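Suture practice, and a long list of gripes

August 3, 2019

Ok so quick one tonight, I have to be up at stupid o'clock and the laundry is still in the machine. But I promised Oksana I'd write up the stitching while it's fresh.

Background for anybody new: I've been trying to get decent at closing small cuts since June. Knots mostly. Knots are my problem. Lyle Pennington (who taught me the two-handed tie, badly, his words) says you stop thinking about it eventually. Still thinking about it.

The thread. The thread is the whole hobby. Black, very thin, and it goes everywhere the second you let it relax. I cut mine long because I'm greedy and then spend half the evening chasing loops.
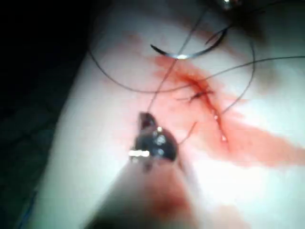

One knot in, thread all over the place.

Things I wrote on the back of an envelope, typed up as is:

Shorter thread. SHORTER. Begoñe cuts hers so short it looks like she'll run out, and she doesn't.

Know where the needle is before you pull anything. I put it down on the pad, look at the knot, look back and it's under two strands. Then you tug the wrong one and the whole mess tightens up.

Don't strangle the edges. You want them touching, that's it. My early ones all puckered like a cheap cushion.

Trim the ends the same lenght. Mine splay out every which way, drives Yurii up the wall. He's right but I'm not telling him.

Also the pad. I went with the Skanlow one after the Parnelley pad tore on me, the needle just ripped straight out through the side. The Skanlow is firmer. Shiny though, and under a strong light the pale surface goes so white you lose the edge of the cut completly. I kept tilting my head like a confused dog. Need to sort the lamp out, drop it lower or point it at the wall or something.
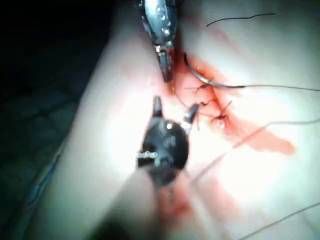 Anyway the curve of the needle is what finally clicked for me. I'd been pushing it, like sewing a button on. You have to roll it and let it follow its own shape, in one side and up the other. Hold it too near the tip and you can't finish the turn. Too far back and it wobbles. Léonie has been saying this for weeks and I nodded every time and did not do it.

16 knots is my target for next session. Not pretty ones, just ones that hold. Then I'll go back to the running stitch, which I've been avoiding.

If anyone has a tip for keeping the long end out of the way, comments are open. Right. Laundry.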